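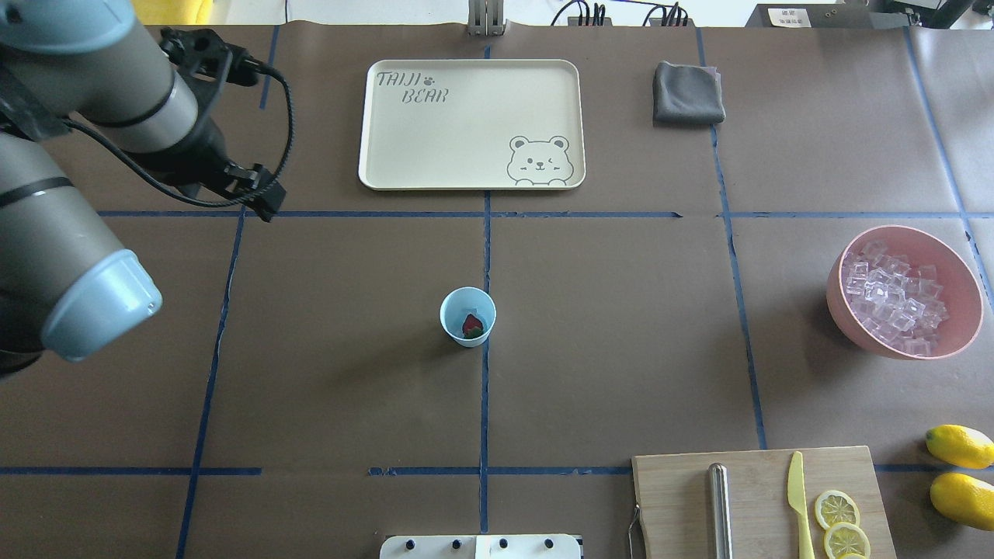 Refreshment table, Rostura room, 26th April: ice, lemons and the cream tray.

The drinks table was laid out this morning for the Stevens reception. Three slices of lemon were cut and left on the board with the yellow knife. One strawberry was placed in a blue paper cup — the trial portion agreed in March. Ice is in the pink bowl.

Filimness has confirmed 100 paper cups and 18 lemons for the day itself. The gray cloth is to be returned to Borkirier with the linen.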